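February
Words by Aslı Bilgin
4 min read

The first thing Jiahui Zhong does on a Friday is fetch the tea, and the second is lay the table. She is fussy about it, in the way my aunt was fussy about Christmas dinner, except that what goes down on the cloth is whatever came out of the cupboard: a bowl, a plate, something from the biscuit tin. Then she moves half of it again, steps into the control rig at the other end of the room, and lifts her arms. Over at the table, the robot lifts its own.

I had come to Hurnton expecting code, and screens full of it. What the little team at Cornine mostly do is tidy up, over and over, by remote control. Jiahui's hands lead and the robot's follow, and everything it sees and feels along the way is saved so that it can, with luck, learn to manage by itself. They call the robot Gidon, after the project, and they talk about it much as you'd talk about a nephew on work experience.
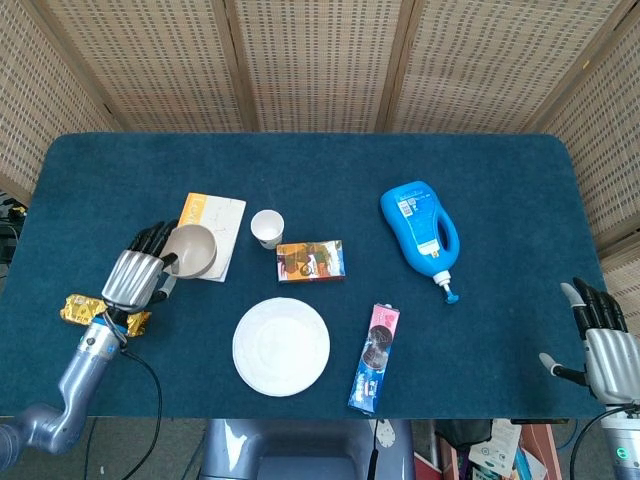
Gidon's left hand at the rim of the bowl, with the rest of the table still to clear.

Bowls are harder than I would have guessed. You and I pick one up without a thought, but Jiahui has to get the fingers over the rim at the right angle and close them gently, with no feeling in her own fingertips to tell her how it's going. She watches, she breathes out, she goes again. A good run takes 40 seconds. A bad one gets a small sigh and is kept all the same – the bad ones, she told me, are worth having too, provided somebody labels them properly.

They want 1000 runs before they start the next round of training, and she does them in batches of 10, with a stretch between, as her shoulders begin to complain otherwise. "People think it must be like a video game," she said, rubbing her neck. "It's more like teaching someone to knit from across the street."

Around 3 in the afternoon she let me have a go. I was dreadful! I reached too far, then not far enough, and held my breath the whole time, but I did feel, for a moment, that the long silver-backed hand over there was somehow mine. Jiahui saved my attempt with the others and went to lay the table again.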